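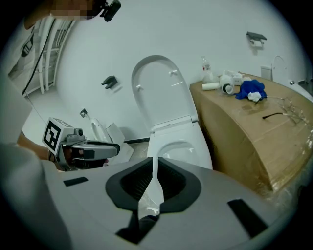

To: dretstead-fitout
Subject: Re: Seat hinges and lid clearance, Morness washrooms
Date: 25th February

On the fit-out list, the Eynon depot wrote:

> We have the Zonach seats on the bench and the instruction sheet
> does not agree with the parts bag. The sheet shows a fixed hinge
> post. The bag has a post with an offset washer. Which one do we
> build to? Also, the sheet gives no figure for the space the lid
> needs behind it when it is up. Our wall panel is thicker than the
> one on the drawing and we would like to know before drilling.
>
> Last question: do the bumpers go on the lid, the seat or both?
> The bag has enough for either.

Build to the parts bag. The sheet is the August issue and was never updated when the hinge changed. The offset washer is correct for all seats in the current delivery. Please write the revision on the sheet and leave it in the box with the pan.

On clearance, the figure we use is 200 mm from the hinge center line to the finished wall. Measure to the face of the panel, after the panel is fixed. With the lid up it should stand past vertical and stay there. If it comes to rest on the wall before that point, the pan is too far back or the panel is too thick, and no adjustment at the hinge will cure it.

Bumpers go on both. The two on the lid sit toward the lower half when the lid is raised. The ones for the seat go on the underside, over the flat part of the rim. Wipe the plastic with alcohol first. They will not stick to the film the seats ship with.

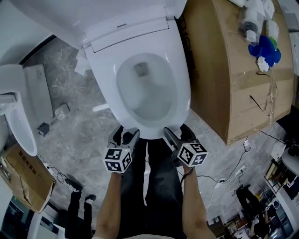
SEAT WITH REAR HOUSING

The electronic bidet seat goes on differently and should not be set up from the same sheet. The bracket is fitted to the pan first, with the screws left finger tight. The housing slides on from the front until it latches. Then check that the seat opening follows the line of the rim on each side, slide the housing off again and tighten the bracket with the 13 mm socket. Do not use a driver on the nuts. They are plastic and they strip.

Look at the seat from directly above when checking the line. From the side an error of a few millimeters does not show at all, and from the front it looks smaller than it is.

Fill the bowl to its normal level before fitting the seat and leave it. A slow leak at the outlet is easier to find with the housing off.

Other points from the depot's notes:

The lid and seat should be raised and lowered separately, then together. If the seat follows the lid up without being touched, the hinge covers are binding. Back the screws off 2 turns and try again.

Both should stay up when released. Do this on the pan, not on the bench – the hinge angle is different with the seat clamped in a vise.

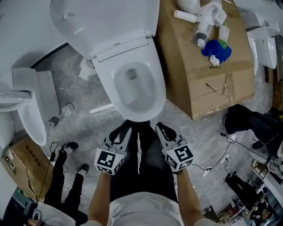 Lid and seat raised, water in the bowl.

Keep the loose panels and small fittings with the pan they came with. Morness has already had one carton returned with parts from another model in it, and the order numbers on the two cartons were one digit apart.

Still open: whether the thicker panel stays on the drawing. If it does, the pan position moves and the outlet connector has to be the longer one. I have asked for the revised drawing and will post the number to the list when it is issued. Please hold the drilling at Eynon until then. Hinges and bumpers can go ahead.

--
dretstead-fitout mailing list
Reply to the list only. Attachments go in the Dretstead project folder.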